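Home » Features » Campus » The Sock Problem

The Sock Problem

By Harish Gautam

Four o'clock, Burine hall, second floor. Team Mukex is already behind. The regional is in March and the laundry round is worth 660 points, more than any other. Last year they came away with 2 of the 4 bonus items and a lot of opinions.

"Shoes are fine. Shoes have a shape," says Hinata Honda, team captain, not looking up from her laptop. "Socks are whatever they want to be."

So, socks. Two arms, one pair of tables, over 600 practice runs logged since the fall. The rules say pick up, hand across, put down flat. Sounds easy. The handoff is where it falls apart, one arm has to let go at teh right moment and the other has to know where the cuff went.

They argue about finger shape a lot. Smooth tips were kinder to fabric, toothed ones hold better. Toothed won, for now. Honda wants another vote.

Snacks are on the windowsill downstairs, by rule, after a thing with some noodles.

I stayed for an hour. A gray sock in the left gripper, the right one open, everybody leaning in and no one saying much. The mismatched shoes at the back are for the sorting round, which is a whole other fight. 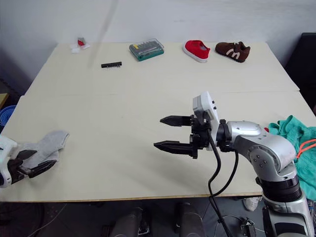
What's next for the team

Code freeze is two weeks before the regional. Sugawara and Bandton are both entering, and both have they're own laundry setups. Visitors welcome most afternoons, just knock.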